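My Afternoon With a Supper Club Cook

Apr 20, 2019

I have wanted to write about the Hirnley supper club ever since a neighbor brought me along in March and I went home with a jar of pickled onions in my coat pocket. The woman who runs it cooks for 15 people at a time out of her own home, and she asked me to leave her name off the blog (she has a day job and would like to keep it!). She did let me come over with a notebook and a long list of questions, and she fed me the whole time, so I was easy to please.

I started with the obvious one. Why strangers?

"Because my friends got sick of my lentils," she said. She moved to Hirnley from Eze with two suitcases and didn't know a soul. Her first supper was 8 people from a card she pinned up at the Kikell bakery. "I made way too much rice. One man brought his own fork. I still don't know why, and he still comes."

She charges enough to cover the groceries and a little over, and the little over goes in a tin. When I asked what the tin was for she laughed and said it had been for a new oven for years now. The old one runs hot at the back, so she turns everything halfway through and swears a bit.

We talked at the counter for most of it, me on a stool with my elbows where they shouldn't be. 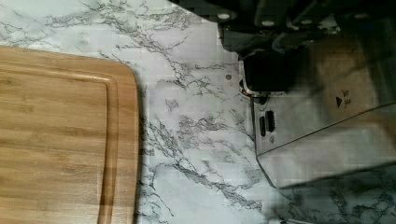
Bamboo board on the marble-patterned counter.

I wanted to know how she picks a menu, and I was hoping for a system. There isn't one. She goes to the market, buys what looks good and is cheap, and writes the menu on the back of an envelope when she gets home. "If I plan it, I get bored before anyone sits down," she told me. The one thing she never changes is the soup. There is always soup first, even in the middle of summer, and people have complained, and she doesn't care.

Did she ever have a night go really wrong? Oh yes. She once left the salt out of the bread, all of it, and served it anyway with salty butter. Another time the power went off before the main course and they ate cold beans by flashlight. "People ask me when we're doing that one again," she said. "I tell them never."

She keeps a notebook too, a fat green one, with every dinner written in it. We got to number 409 before my tea went cold. That's a lot of soup!

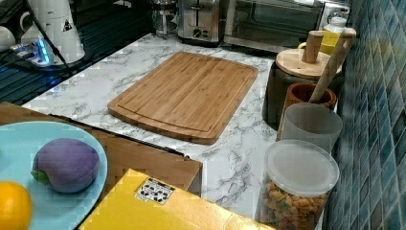 What She Would Tell a Beginner

Start with people who are hungry, she says, and don't apologize for the food. Borrow chairs. She had 200 little cards printed at Tronder with the house rules on them (no phones at the table, shoes off, help carry plates) and she has given out maybe half. The rest are bookmarks.

I asked if she would ever open a real restaurant and she pulled such a face that I wrote "no" before she answered. She likes sitting down with everyone, and a restaurant cook doesn't get to do that.

The next supper is full, but there is a waiting list, and you sign up the old way, on the card at the bakery.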